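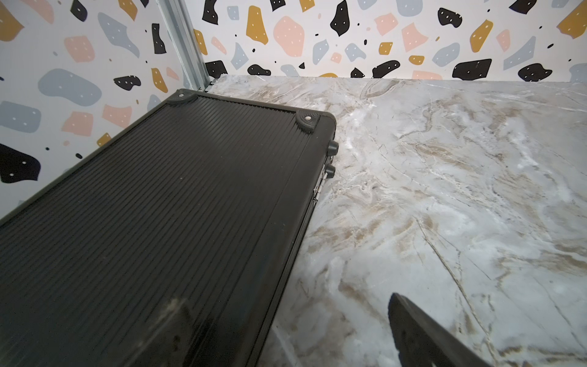

## The Case on the Marble

"You just hold the handles and do what you'd do anyway," said Pieter Baloyi.

Mpho Le Roux had been told this kind of thing before, mostly by people selling gym equipment. She put her hands in the grips. On the screen in front of her a black case lay across a marble top, shoved up near the corner, with that wallpaper behind it, the white stuff with pink and mustard blobs, which someone at Taston must have picked out of a catalogue and been pleased with.

"What I'd do anyway is pick it up with my hands," she said.

"Those are your hands now."

She moved her right wrist. The dark finger in the corner of the picture moved too, after a short pause, like a child deciding whether to obey.

The job was to get hold of the case and turn it square to the wall. She was to do it 300 times. The machine would then have seen it done 300 times and would know how. That was the whole theory as Pieter gave it, and he gave it while eating a pear. Mpho had packed cases at Doucet for nine years, up to last August. In that time she'd trained perhaps a dozen school leavers, and not one of them had needed to be shown anything 300 times, though two had needed to be shown where the toilets were more than once.

"What does it know already?" she asked.

"About what?"

"About cases."

He thought about it. "Nothing, really."

"So it doesn't know this one opens."

"It doesn't need to."

She looked at the little silver catch, or hinge, on the side, shining away under the lamp. Then she brought the finger down by the near edge and pushed. The ridged lid slid under her view. The case went the wrong way, bumped the wall and stopped.

"Do I start again?"

"No, no. Mistakes are good. Get yourself out of it. It learns that too."

"It learns to make mistakes?"

"To recover."

She let that go by. In her experience a lad who had been shown a mistake learned the mistake, and the recovering came later, usually from somebody else. She backed off, came round by the far corner, got the tip against one of the rounded caps and pulled. The case turned a little. She pulled again and it turned too much. By the time it was straight her shoulders were up round her ears and Pieter had finished the pear.

"Lovely," he said, and pressed a key. "One."

After that she got quicker. She found that the ribs on the lid were no help and the knobs on the side were. You could lean on the upper knob and the whole case would swing like a door. Nobody had said so on the sheet. The sheet said to grasp the object firmly and rotate, and had been written by someone who had evidently never met the object.

At lunch she sat with Anathi Ngubane, who had the next booth and folded towels with hers.

"Has yours ever done it on its own?" Mpho asked.

"Once. They had the people from Ceron in. It folded one, everybody clapped, and then it folded the table cover with the glasses on it."

"And how many had you done by then?"

"1097."

"Towels?"

"I kept a tally on my arm for the first week, then they gave me a counter." Anathi bit into her roll. "It does fold like me, I'll say that. It tucks the corner in. I don't know why I do that, my gran did it. And there it was, tucking the corner in."

Mpho didn't care for that at all. She thought about it through the afternoon, leaning on the knob, swinging the case, pulling it straight. There was a thing she did at the end of each go, a small tap on the lid with the tip of the finger. She'd done it at Doucet on every case before it went on the belt. It meant nothing. It meant done. She noticed it somewhere past the hundredth go and tried to stop, and then couldn't get the turn right without it.

"Should I leave the tap out?" she asked Pieter.

"What tap?"

She showed him. He leaned in to the screen, and for the first time that day he looked slightly worried.

"Have you been doing that all along?"

"Every one."

"It's probably fine," he said. "It'll average out."

"How does it average out if it's in all of them?"

He wrote something down. She couldn't see what, but it was short.

It took her two days to finish. On the third morning they let it have a try by itself, and she stood behind the glass with her coat on. The arm came in over the marble, hung there, and came down beside the wrong corner. It pushed the case into the wall. It backed off. It came round by the far end, found the upper knob and leaned, and the case swung nearly straight, and stayed nearly straight, a good thumb's width out.

The finger rose, went over the lid, and tapped it.

"There you are!" said Pieter. "What do you think of that?"

"It isn't square," said Mpho.

"But it thinks it is."

"Yes," she said. "I can see that." She went in to ask about her bus fare.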